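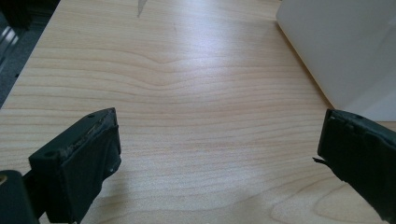 How long do the finger pads last before somebody has to change them? One visitor put that to the Drekar crew before the first demonstration had started, and several others said they had come with the same question. The crew's answer was that it depends on the parts being handled, and that pads should be checked at every shift change.

The open day at the Jundora workshop on 9/20/24 drew 63 people, mostly from small packing and assembly shops. Drekar showed its hand-held gripper, with two black fingers that close on a part from either side. Visitors could try it at a table after a short safety talk. The crew then explained how recordings made by hand are used to teach an arm the same job. The set for the Gillies sorting line holds 2371 recordings, and 648 of them were made by the line's own staff.

Bustex gave a separate talk on spare parts and service contracts. It ran over, so the second tour of the workshop was shortened and left out the paint room.

The next open day is planned for January. Places will be limited, and members who missed the second tour can sign up first. Forms are at the front desk.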